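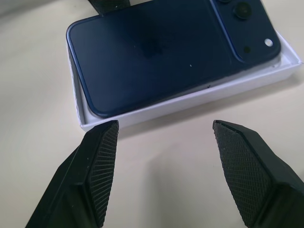
Philippa Marsh
Second-line support, Zinodo Helpdesk

Ticket 887: calendar invitations turning up an hour out for Bunidbridge staff
Opened 17/02/2023. Status: resolved, left open for comments

Good morning all, and thank you for being so patient with me on this one. I know it has been a trying week for everyone on the front desk at Bunidbridge, and I did promise to write up what we found.

The first report was that a meeting booked for 2 pm in the shared calendar was showing as 3 pm on people's phones, while the desktop machines were quite happy. I began with the usual things: signing out and back in, removing the work account and adding it again, and checking that the clock was set automatically. None of that made a blind bit of difference, I'm afraid.

I then asked for a test invitation from the Chareonsuk office, and that one arrived at the right time everywhere. So the phones could read a calendar perfectly well, and I went off to look at the shared mailbox instead (with a large cup of tea).

The mailbox had been moved to the new server and its time zone had been left on the old setting, an hour ahead of ours. The desktop program was quietly using the computer's own zone and hiding the trouble.

What I changed:
Set the mailbox time zone to London.
Ran the repair on existing entries, all 2,000 of them, which took 20 minutes.
Waited 15 minutes, then refreshed the calendar on my test phone. Times correct.

If yours still looks wrong, please open the calendar, pull down to refresh and give it a little while. Repeating meetings made before the move may need to be deleted and booked afresh by whoever set them up, and I'm very glad to sit with anyone who would like a hand with that.

Still to do: check the Sarkalard mailbox, as it was moved in the same batch.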